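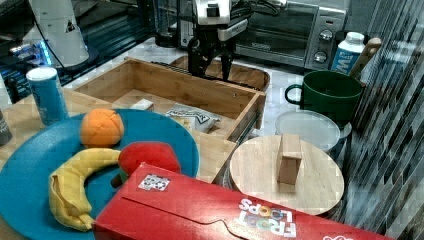 **Von:** Yevdokiia Horobets
**An:** Liste Teeküche Lenz
**Datum:** 2019-07-17
**Betreff:** Re: Arbeitsplatte in der Teeküche

Hallo zusammen,

Nazar Kobzar schrieb:

> Auf der Platte steht inzwischen zu viel. Können wir festlegen, was bleibt und was in den Schrank kommt? Das Regalbrett von Arkisen ist 60 cm breit und 40 cm tief, da müsste einiges hineinpassen.

Einverstanden. Mein Vorschlag: Der Ofen bleibt, wo er ist, Brettchen und Holzschale auch. Die Froot Loops kommen ins Regal, bitte aufrecht. Der blaue Behälter mit dem weißen Deckel kann daneben.

In die Holzlade gehören keine Snacktüten. Angebrochenes bitte zuklammern und ins obere Fach legen, Leeres in den Müll.

Stoffobst und türkiser Teller gehören in die Spielkiste. Banane, Apfel und Orange bitte zusammenlassen.

Für einen zweiten Einlegeboden will Brillidley mehr als 400 Kronen. Das würde ich bis zum Herbst lassen.

Wem gehört der dunkelgrüne Becher?

Grüße
Yevdokiia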